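Scene checklists for sim household tasks: what do we sign off before a run counts?
Home and Service Robots > Rules, Standards, Good Practice

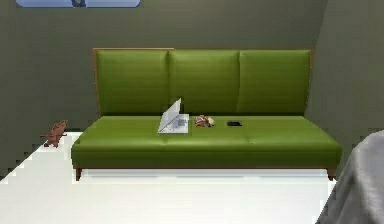
akeane_sim
Right, quick one before I lose the will. We've got 231 living room scenes in the tidy-up set and no agreed rule for when a start state is fit to use. Movar has a one-pager, Flekoteo has its own, they disagree on half of it. I want one list we can all stick to by end of June.

My draft:

1. Every object the task names has to be identifiable from the start view. If two people can't agree what it is, it's out or it gets relabelled.
2. No object touching another unless the task says so.
3. Fragile or pricey items (laptops, phones, glasses) get a "don't drop" tag and a force limit, even in sim.
4. Anything that looks like an animal gets a keep-clear zone. No exceptions.
5. Floor must be clear under the furniture or the clutter declared.

Shout at me.

yogakwok
1 is going to kill loads of your scenes. Look at the sofa one. Laptop fine. The black thing in front of the middle cushion, is that a phone or a remote? I'd say phone, my colleague said remote before I'd finished asking. And the heap in the middle, wrappers? snacks? bit of scrunched paper? At that resolution you're guessing.

akeane_sim
Yes well that's why rule 1 is rule 1

yogakwok
But real sofas look like that. If you chuck every unclear heap you end up testing on showroom furniture. We did that on Jarnum, passed everything in sim, then got into an actual flat and it was hopeless.

Sulastri M.
Agree with Yoga on keeping it, disagree on why. Unclear objects should stay in but the rule should say what the robot does about them. Ours is: if it's not sure, don't bin it. Put it to one side, ask. Binning is the one step you can't take back. Somebody's receipts look exactly like rubbish from across a room.

So I'd change 1 to:

1a. Named objects must be identifiable.
1b. Unnamed ones can be unclear, but then "dispose" is not an allowed action without a confirm.

akeane_sim
I like 1b. Stealing it.

jk_tjoa
Juwita from the Tjoa side. Rule 4, can we talk about rule 4. The brown thing on the floor left of the sofa. Toy dog? Squirrel? Under your rule it gets a keep-clear zone and then the robot can't go near that end of the sofa, so the laptop becomes a pain to reach. For a toy!

Sulastri M.
Good. Let it be a pain.

jk_tjoa
It's a figurine

Sulastri M.
You think it's a figurine. You'd tell the robot it's a figurine from a still? Treat as live until something upstream says otherwise. Same as we do for a pram or a bundle of blankets.

jk_tjoa
Then every kid's bedroom is a no-go. 890 runs on our last batch and 112 of them timed out on keep-clear zones alone. Nearly all stuffed toys. That's not safety, that's a robot standing in a doorway.

yogakwok
Could do it in two steps? Slow zone first, full stop only if it moves. Needs a time limit on the watching bit though or you've just moved the problem.

akeane_sim
How long

yogakwok
dunno, long enough that a sleeping cat doesn't fool it, which is forever

Anjani_N
Sleeping cat is the whole argument imo. Movement isn't a good enough test on its own. Slow zone stays on for the entire task, no upgrade to "clear" unless a person confirms. You still get past, you just get past slowly, arm tucked in. I'd take a slow run over a timeout and I'd take either over a bad one.

jk_tjoa
OK slow zone I can live with. Not happy about the whole task but fine. What width?

Anjani_N
Depends on the base. Put the stopping distance in, don't put a fixed number in the rule or someone will copy it onto a heavier machine.

Sulastri M.
+1 to that, seen it happen.

yogakwok
Separate moan. Rule 3. Tag says "laptop" but says nothing about it being open. Lid up like that, a top grasp on the screen edge is a hinge gone. Rule should want the state as well as the name: open, closed, plugged in or not. And close it before lifting, or lift by the base, pick one.

akeane_sim
Close first. Unless somebody objects?

Anjani_N
I object a bit. Closing it can put the thing to sleep mid whatever. If it's someone's machine, default should be leave it alone and tidy round it.

akeane_sim
It's a tidy-up task though, laptop's in the list

Anjani_N
Then the instruction named it, so close and lift, fine. If it's not named, leave it. Write both down.

jk_tjoa
Also nobody's mentioned soft seats. Force limit on a cushion isn't the same as on a table, the thing sinks when you press. A flat phone on upholstery is horrible to get a finger under. Please don't carry over the tabletop limit and call it done.

yogakwok
And 5, "floor clear under the furniture". Low sofa on short legs, how are you checking that from one view? Gap's in shadow.

akeane_sim
From the scene file, not the view. But fair, the robot hasn't got the scene file. Rewording to "declared in the scene file, and the robot is not assumed to know".

Right, version two:

1a. Named objects identifiable by two people separately.
1b. Unclear unnamed objects allowed, no disposal without a confirm.
2. No touching unless declared. (no one's moaned so it stays)
3. Name AND state for laptops, phones etc. Close before lifting if named, otherwise leave. Seperate force limit for soft surfaces, Juwita to send numbers.
4. Animal-like objects: slow zone for the whole task, width from stopping distance, only a person can lift it.
5. Under-furniture clutter declared, not assumed known.

jk_tjoa
2 is daft for heaps btw. A heap is touching itself

akeane_sim
oh for

akeane_sim
2. No touching between separate labelled objects unless declared. A heap counts as one object until the robot starts picking at it.

Sulastri M.
And after it starts?

akeane_sim
Tomorrow. Got to be somewhere at 4.

Anjani_N
I'll run version two over the first lot of scenes tonight and post which ones fail. Expect most of them to be 1a.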